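Þórey Sveinbjörnsson
Thread, 1/7

So, ich hab's getan: Nach 18 Jahren hab ich meinen Filterkaffee aufgegeben und röste jetzt selber. In der Pfanne. In einer Mietwohnung. Fragt nicht nach dem Rauchmelder.

2/7
Angefangen hat das im April mit 200 Gramm Rohbohnen von Quintela. Die riechen erst mal nach Heu, echt jetzt, und ich dachte schon, die haben mir Tierfutter geschickt.

3/7
Wichtigster Tipp bisher: rühren, rühren, rühren! Ich war einmal kurz an der Tür (Paket für die Nachbarn, klar) und hatte danach Holzkohle.

4/7
Der erste Crack klingt wie Popcorn, nur leiser. Beim zweiten bin ich meistens schon zu spät dran und werde hektisch.

5/7
Die Drirkthorpe-Mischung fand ich übrigens ziemlich sauer. Mit Milch ging's. Meine Schwester trinkt sie pur und behauptet, das gehört so 🙄

6/7
Und danach immer alles abwischen, diese Häutchen fliegen bis sonst wohin. Auf weißen Tischen sieht man ja jeden Krümel.

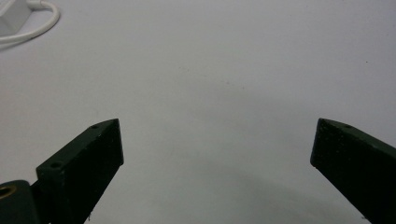

Zuletzt bearbeitet: 29.07.2025

7/7
Nächstes Mal probier ich den Backofen, bei 200 Grad mit Lochblech. Hat das von euch schon wer gemacht? Und wie lange lasst ihr die Bohnen danach liegen?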